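**Policarpio: anillo sello en plata 925 con placa esmaltada**
Ref. Lakier 11. Taller Matgate. Ficha actualizada noviembre de 2018

Anillo de sello, plata de ley, placa ovalada con esmalte al fuego. Cuatro colores. Peso contenido, se lleva bien en el meñique y también en el anular si la mano es grande. Hecho uno a uno, así que no pidan dos idénticos porque no salen.

El dibujo es de Lumturie Kadrić, que lleva años con los sellos antiguos y quería uno sin escudo, sin iniciales, sin nada de familia ilustre. Quedó la placa lisa con un reborde fino. El reborde es lo que más trabajo da, se lima a mano. El esmalte lo hace Rok Kolev en el horno pequeño, a 800 grados, y de ahí el nombre de la serie corta que sacamos antes (la Lakier a secas, agotada, no insistan que no vuelve).

## Datos

- Metal: plata 925, contraste en el interior del aro
- Placa: ovalada, 11 mm en el lado largo
- Grosor del aro por detrás: 2 mm
- Acabado: pulido o mate cepillado
- Esmalte: opaco, sin plomo
- Interior: ligeramente bombeado, mas cómodo
- Estuche: caja de cartón rígido y bolsita de algodón

## Colores

**Azul tinta.** El que más sale. Con luz de bombilla parece negro, aviso para quien lo compre por la noche desde el sofá.

**Verde botella.** Oscuro, un poco frío. Queda mejor con la plata mate.

**Granate.** Dos capas extra, tarda más. Contar con ello para regalos.

**Hueso.** Lo pedían mucho para boda. Ojo, el blanco roto enseña los golpes antes que los demás. Si trabajan con las manos, otro color.

Rojo vivo no hacemos. Probado, no nos gustó.

## Tallas

De la 8 a la 24, numeración española. Medias tallas no. El sello aprieta más que un aro fino de la misma talla porque la parte de delante es ancha: si dudan entre dos, la grande. Y medirse el dedo por la tarde, con las manos templadas. Recién salido de la ducha no vale.

Si no saben la talla, mandamos un anillero de plástico por carta. Se descuenta del pedido. No hace falta devolverlo.

Para meñique, medir el meñique. Parece tonto ponerlo pero cada temporada cambiamos varios por esto.
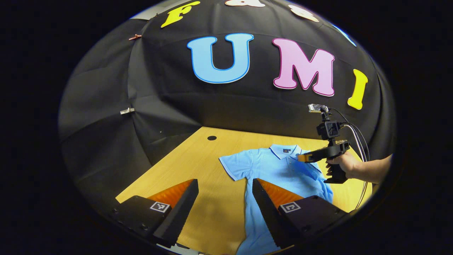
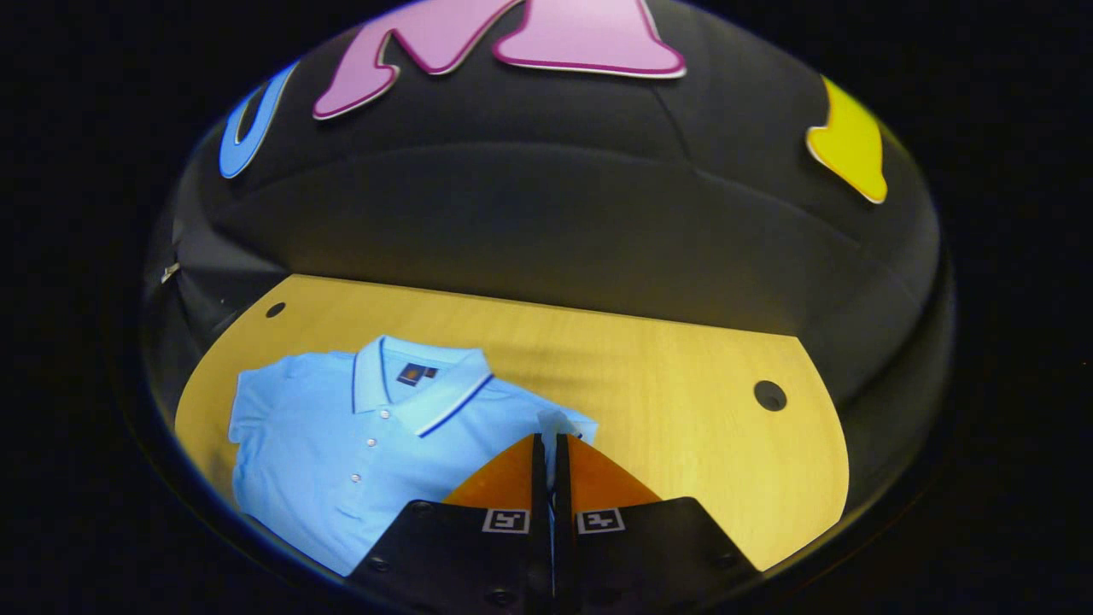

*Letras recortadas sobre la tela negra; en la segunda, el polo celeste de cuello ribeteado en azul marino.*

## Grabado

Por dentro, a mano o a máquina. A mano caben menos letras y quedan desiguales, es lo suyo. A máquina, lo que quepa según talla. Fechas, nombres, coordenadas, lo que sea. Emoticonos no.

La placa no se graba. El esmalte va encima de un fondo rayado que le da agarre, y si se toca después salta. Lo repetimos porque llegan correos todas las semanas: **la placa no se graba**.

Escribir el texto tal cual en la casilla del pedido, con sus tildes y mayúsculas. Copiamos lo que llega. Una errata en el grabado que venga del pedido no se cambia gratis, lo sentimos.

## Plazos

En talla corriente y azul o verde suele haber pieza empezada y sale pronto. El resto bajo pedido. Horno encendido solo ciertos días, se juntan placas hasta llenar la bandeja. Les escribimos cuando entra la suya y cuando sale el paquete.

En julio cerramos el horno. Se sigue enviando lo que esté terminado, pero esmalte nuevo no hay hasta la vuelta.

Envíos con Tranbridge, con seguimiento y firma. Si no están en casa dejan aviso y lo guardan en el punto de recogida. Portes a Canarias, Ceuta y Melilla: preguntar antes, que la aduana va por su cuenta.

## Cuidado

La plata se oscurece. Normal. Un paño de gamuza seco y vuelve. El líquido limpiaplata NO, se mete por el borde del esmalte y lo deja turbio. Tampoco ultrasonidos, ni bicarbonato, ni la receta de la abuela con papel de aluminio.

Agua y jabón neutro, cepillo blando, secar bien. Quitárselo para la piscina, para fregar con lejía y para las pesas. El esmalte es vidrio al fin y al cabo: aguanta el roce de años y no aguanta un golpe contra el borde de un lavabo.

Para guardarlo, su bolsita, separado de las cadenas. Un sello suelto en un cajón con pulseras acaba rayado y además raya lo demás.

Si se salta un trozo se puede rehacer la placa. Hay que quitar todo el esmalte viejo y empezar, no se parchea. Mandar foto con luz de día y damos precio. En el mate cepillado, la reparación incluye volver a cepillar el aro entero, si no se nota el parche.

## Cambios

Sin grabar, cambio de talla una vez sin coste, dentro del mes. El porte de vuelta va de su parte y el de ida lo ponemos nosotros. Grabado, no hay cambio, aunque según el caso se puede ensanchar un poco el aro. Un poco es un poco, media talla. Achicar no, se deforma la placa.

Piezas con fallo del taller (poro en el esmalte, reborde levantado, contraste ilegible) se cambian siempre. Un punto de color algo distinto al de la pantalla no es fallo. Cada hornada sale un pelo distinta y las pantallas ni les cuento.

## A juego

Los gemelos Policarpio llevan la misma placa en pequeño, en los mismo colores. Se venden por pareja. Si quieren sello y gemelos del mismo azul, pedirlo junto y decirlo en las notas, así van en la misma bandeja y no hay diferencia de tono. El colgante está en pruebas, a Lumturie no le convence todavía la anilla.

En oro se hace por encargo, sin esmalte o con él, presupuesto aparte según cotización del día. Escribir a taller con talla y color, y si se quiere pulido o mate. Las llamadas mejor por la mañana; con el horno en marcha Rok no coge el teléfono.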